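Good news for anyone who has been nursing along a wobbly dining chair. Jollby, the furniture maker whose curved-back Praron chair has been in so many kitchens and home offices, is bringing the chair back in September after a gap of several years, and this time it will be sold with spare parts.

The new Praron keeps the shape people remember - the low, rounded back, the slightly wide seat, the legs that tuck in neatly under a table - but the seat now comes off with four ordinary screws. If a leg cracks or a seat wears thin, owners can order just that piece instead of hauling the whole chair to the curb. Jollby says the new parts will fit the older chairs too, as long as they carry the round stamp under the seat (the very first ones, with the square stamp, sadly won't work).

The chair will come in 14 colors, among them a soft mustard and a gray-green that was dropped early the first time and has been missed ever since. The price is $137 for a single chair, with a set of six going for $813, so the savings on a set are small, but shipping on the six is free. There is also a matching round table, the Darko, at $295, which seats four comfortably and five if everyone gets along.

Grollex, the store that will carry the line, plans to have the chairs out on the floor at all of its locations so that people can sit in them for a good long while before making up their minds. Staff will be happy to look at photos of old stamps, too, so it's worth crawling under the table with your phone before you go.
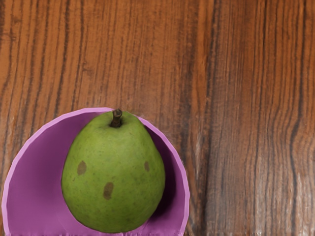 One longtime owner wrote in to say that the spare legs were welcome but that felt pads would have been even more so, having gone through packet after packet of them on a tile floor. Jollby tells us pads will be included in the box with every new chair, and that owners of the older ones can pick up a set at the Grollex service desk.

Orders open at 9 a.m. on the first day of the sale, both in stores and online. Spare seats and legs will follow a few weeks later.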